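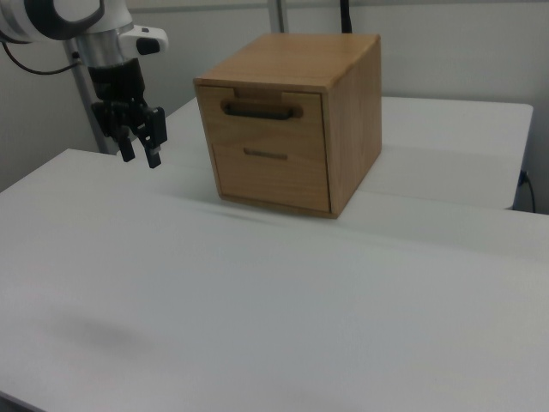 Last updated: July 23, 2025

Plarano has published the first results of its gripper comparison, in which two parallel grippers were tried on the same robot arm with the same household tasks. The company ran 3153 attempts in its workshop in Urban during the spring and the first weeks of July.

The tasks were kept simple. In most of them the arm had to open or close a drawer in a small wooden cabinet with two drawers. The upper drawer has a dark bar handle, and the lower one has only a narrow slot cut into the front. According to the report, the slot was the harder case for both grippers - a finger must enter it at the correct height, and a small error in position is enough to miss.

The first gripper, from Prornik, failed in 401 attempts. Plarano does not give one total for the second, the Nindanano model, as part of its runs were repeated after a controller update. The report says only that the Nindanano gripper was slower to close but held the bar handle more firmly when the cabinet was turned at an angle to the arm.

Camera placement also had an effect. With a fixed camera beside the table, the system found the handle faster than with a camera mounted on the wrist. In 130 attempts both cameras were used together, and Plarano considers this number too small for a conclusion.

Neither of the two manufacturers paid for the work, but both supplied spare fingertips. Plarano plans a second round with softer tips and a heavier cabinet, and wants to test a different controller on the same arm. The full tables can be requested from the company by e-mail, and the control software will be released when the second round is finished.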